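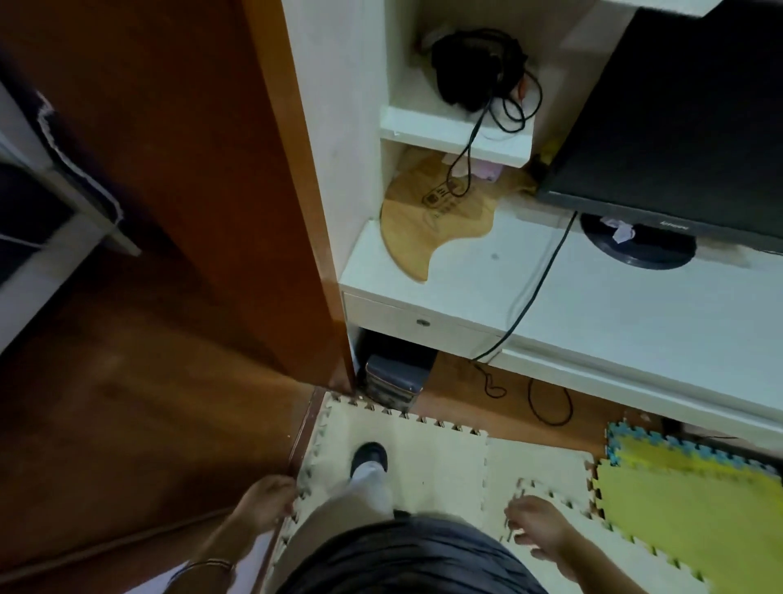 Fitting the cream floor tiles next to the desk.

Hi, and welcome to Bavimus! I'm the person behind the name, and pretty much all of it happens at home, between a desk, a wardrobe door that's always in the way, and whatever bit of floor I can get at. I build small wheeled robots and the odd arm, and I write up how I did it so you can have a go too.

It started with a floor-cleaning robot called Pleser, which I took apart because it kept getting stuck on a rug and I was sure I could do better (I couldn't, not for ages). The second one, Skellenska, had 4 motors, a secondhand battery and a real talent for driving into table legs. I loved it. I posted the wiring notes, a few people wrote in with fixes, and by April I had a proper website and a drawer full of spare wheels.

These days the main project is Quintero, a little rover that finds its way across a room and carries things up to 200 grams. It's the reason I got so interested in floors. Wheels that behave on polished boards can act completely differently on foam, and the joints between tiles are a great test all by themselves - a small wheel will find every gap you left.

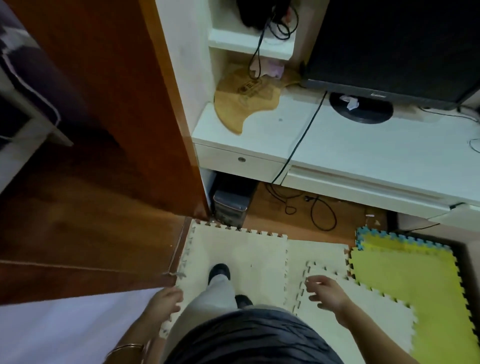
So I like interlocking mats for a test floor. You can pull them up, swap them around and make a new layout in one evening, and they're kind to a robot that tips over. Push the teeth in from one end and work along, don't try to press the whole edge at once! And keep cables off the driving area. Quintero once wrapped a charging lead around its axle and I spent 12 minutes with tweezers getting it out.

What will you find on the site? Parts lists, drawings, code, and plenty of notes on stuff that went wrong. Everything is free to copy and change. I also put together small batches of the Quintero kit, 12 at a time, packed by me in the evenings, so please be patient if you've ordered one.

Questions are very welcome - use the contact form and tell me which robot you're building and what it's driving on. I usually answer after dinner.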